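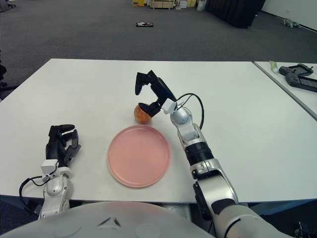
Section 4. Running the Fruit-to-Plate Exercise

Last updated December 17, 2020
6 comments

Read this before you touch the controls. Most teams in the Pukia student robotics club skip it, then ask me why their score sheet came back empty. The exercise has one fruit, one plate and one table. It looks easy. I have my doubts about any team that tells me it was.

4.1 Setting the table

1. Clear the main table. Controllers, tubes, phones and snacks go on the side table. The Ilelance software is supposed to ignore clutter. I have not seen it do so well enough to count on it.

2. Put the plate within reach of both hands, a little closer to the robot than the far edge.

3. Put the fruit on the bare tabletop beyond the plate. Leave enough space for fingers to come down beside it. If the fruit touches the rim, start over.

4. Raise the left hand and park it beside the plate. It stays parked for the whole run.

NOTE: The Palaniappan worksheet says any round object will do. Use the fruit you signed up with. Last June a team switched to a foam ball halfway through and turned in one set of results for both. We threw the whole set out.

4.2 Checking the cables

5. Look at the white block at the base of each hand. The cable should leave it in a loose loop and come back down along the arm. A loop pulled tight will tug at the plug when the wrist turns.

6. Turn each wrist slowly by hand control, both ways. Watch the loop, and leave the screen alone while you do it. The screen said "ready" with a plug hanging out on two separate occasions.

CAUTION: Do not tape the cable flat against the arm. It looks neat and it takes away the slack.

4.3 Closing on the fruit

7. Open the right hand wide before you move the arm. Bring it in from the right side of the table.

8. Stop when one finger is above the fruit and another is low beside it. Save this pose under your team name.

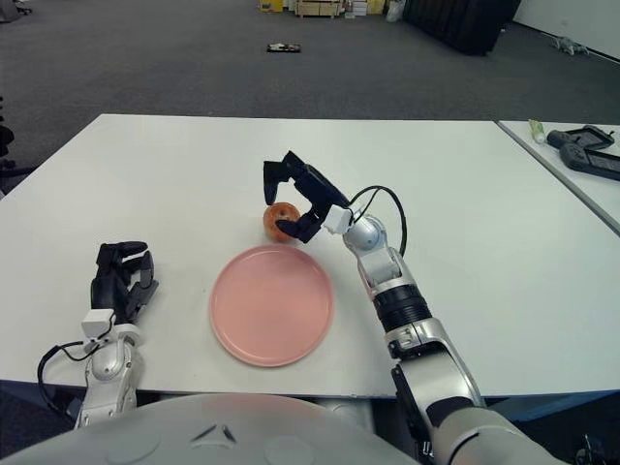 Text and steps by Thitima Paisan, club instructor

9. Compare your own hand with the pose shown. You want an open C with the fruit inside it. If the fruit is outside the C, back the arm off and come in again. Closing the fingers and hoping is not a method, even though it works often enough to fool people.

10. Close slowly. Stop at first contact and wait before lifting.

11. Lift, move over the plate, lower, open. Write down what happened, including drops.

NOTE: The Grerkavano auto-grasp mode is allowed in practice but not on the scored run. Its summary page claims 2140 good grasps. Our own log has 1332 tries in it, and nearly a third are marked "unclear" -- so I would like to know who was counting, and what they called good.

4.4 Before you report a success

12. A success means the fruit is resting on the plate with the hand fully clear of it. Fruit leaning on the rim is a miss. Fruit pushed onto the plate without being lifted is a miss too.

13. Run it four times without changing the settings. One good run tells me very little. Hand in all four, in order, with the saved pose from step 8.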